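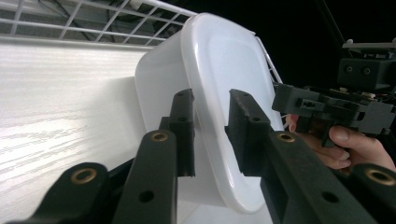 White plastic, softly rounded, a little see-through.

I'm back on my storage kick! The Jullora newsletter goes to 3,447 of you now, and half my May mail was about bins and baskets.
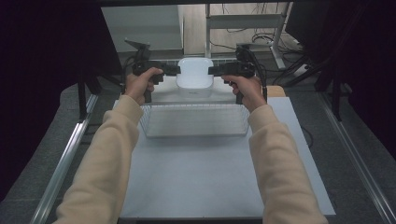 Wire basket in front, white container behind.

I love an open mesh basket – you can see what's in it from any side, and it never turns into a mystery box. Small lidded tubs are my other weakness (I own 42, don't judge).

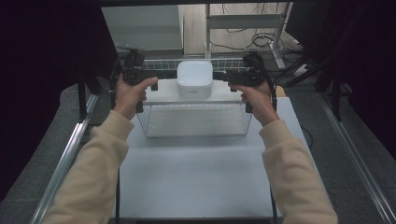
My rule at home is one tub per kind of thing, so batteries get their own and so do tea bags. 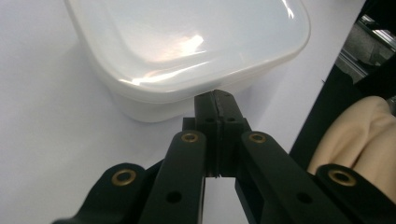
Lid on, rounded corners all the way.

Send me your own setups by June!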